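How a Conveyor Belt Works
By Zerrin Baysal

A conveyor belt is a loop. The top part carries things along. The bottom part travels back underneath, where it is usually hidden. Both parts belong to the same strip, joined end to end.

A roller sits at each end of the loop. One roller is turned by a motor and is called the drive roller. The other turns because the belt pulls it around, and is called the tail roller.
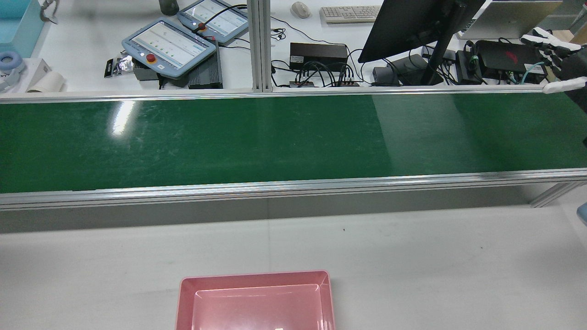 The drive roller moves the belt by friction, the force that resists sliding when two surfaces press together. If the belt is too slack, the roller slips inside it. If it is too tight, the bearings wear out early.

Rails run along both sides. They are often made of aluminum, which is light and does not rust. Grooves in the metal let builders bolt on legs and posts without drilling new holes.

Workers near a belt often need a computer as well. It stays on a desk, away from the moving parts. 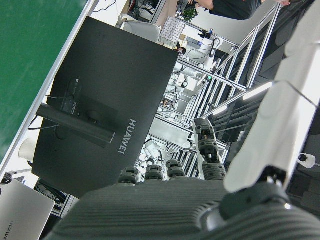
A black monitor seen from the back, with a paper cup nearby.

A small belt can carry a mug standing up. The mug stays upright if the belt starts and stops gently. After a sudden start, the base moves first and the top lags behind.

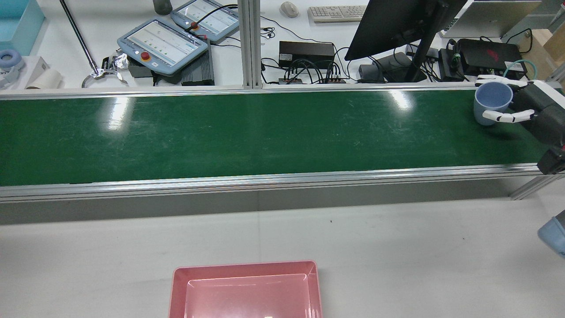
Why doesn't the belt drift off to one side?
The rollers are set exactly parallel. Many are also slightly thicker in the middle, and this shape steers the belt back to the center.

Goods that leave a belt need somewhere to go. A tray with raised edges works well for round objects, which can roll. 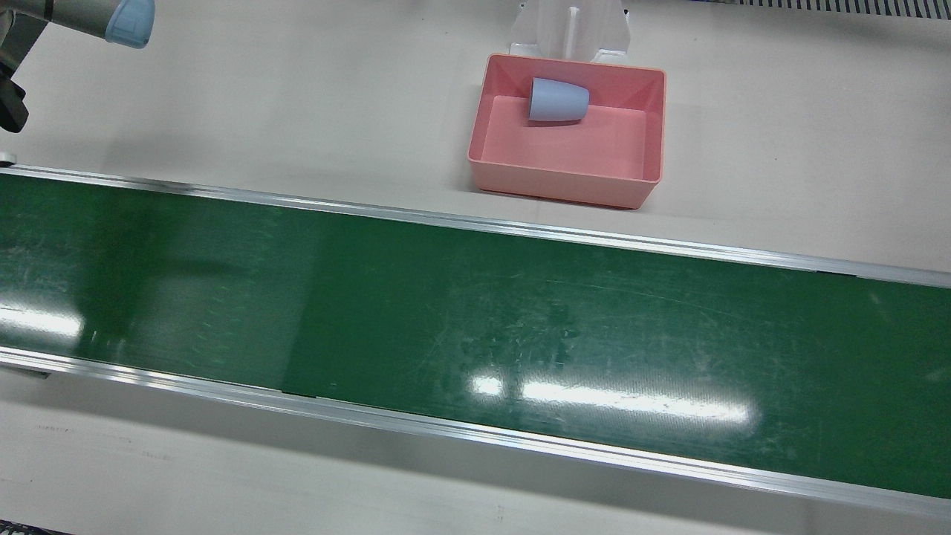 A light blue cup on its side in a pink tray, behind the green belt.

Words to know
Bearing: a part that lets a roller spin easily.
Slack: loose, not pulled tight.
Parallel: side by side and always the same distance apart.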